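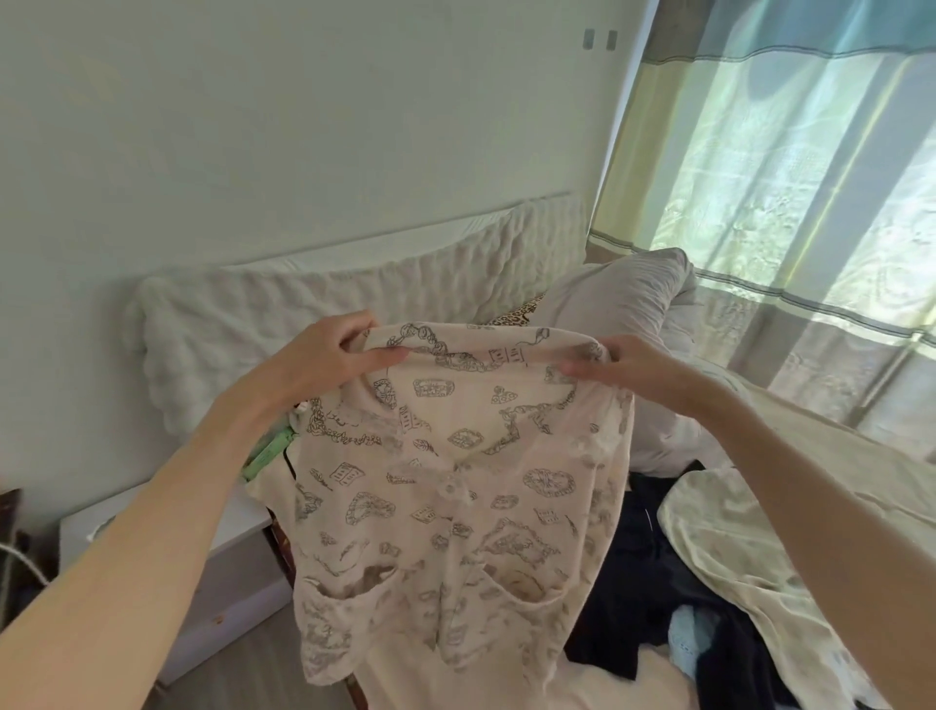 The Ciltarix open day at Stodivbridge was worth the train fare, mostly for the laundry session. They began with people folding, since the machine learns from that, and I came away with more respect for my own hands. Take the shirt: pale pink, thin enough that the pattern on the back shows through the front, chains and medallions printed all over it. Held up by the shoulders, any of us can find the collar and the two buttons. The software apparently finds up to 40 collars, most of them medallions.

On 12/01/2023 Nazmiye Özkan wrote:
> Did anyone go? I was told the arm would fold a full basket
> live. Also, is it true they need 2,000 folds before it can
> manage a plain T-shirt?

I went. The arm did a towel, beautifully, then a second towel. It was then offered a shirt and thought about it until lunch. The figure I wrote down was 2,376 folds, and 700 of those were towels, which explains a good deal.

Their engineer took questions for a long time and was very decent about the shirt. She wants to try bedding next. I can't fold a fitted sheet either, so I'll be cheering for the arm.

They're doing it again in August. I can bring two guests if anybody wants a seat.

Tane Ruawai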